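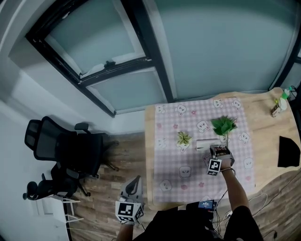
Two hand-held grippers at work around a gingham tablecloth.

Every May I sit down with our equipment budget and every May I promise myself I'll buy fewer shiny things. Then a catalog from Brellmont lands in my inbox and I'm pricing arms again (I know, I know). This year I finally did it differently, and I want to talk you into doing the same.

Start with the hand-held stuff. A pair of grippers, a table, a couple of fake plants, and you've got work going on before anyone has signed for an arm. We put in for 3 pairs at Womport and I fought for every one of them, mostly against people who thought the money should go toward one big machine everybody could point at on a tour. I get it! Big machines are fun. But a big machine also wants a floor plan, a service contract and a person who knows how to fix it, and those lines never seem to make it into the first draft of the spreadsheet.

My other gripe is spare parts. Finger pads, cables, batteries - all the boring things get shoved under "miscellaneous" and cut by the second meeting. Last year we had $1,316 in that line for 18 months. It was gone before the leaves turned, and after that we were begging the Roselwood office for cables like kids asking for lunch money. So now spares get their own line, with a name on it, and I won't sign anything without it.

And please, budget for tables and chairs. Ordinary furniture is cheap and you always need more of it than you think.

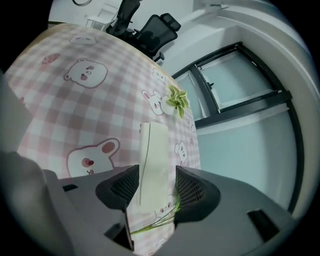
Hnat Hladun thinks I have this backward. He wrote to me that if you keep buying small, you never learn what a full cell costs to run, and the bill hits you all at once in year 2. He'd rather order the arm first and let it sit for a month than find out late that the power in the building is wrong.

Fair point about the power. I'd still pay an electrician for an afternoon before I'd pay for an arm to sit under a sheet.

Related
Leasing or Buying: What We Learned at Yatsenko
Reading a Service Contract Without Crying
Who Owns the Spares Cabinet?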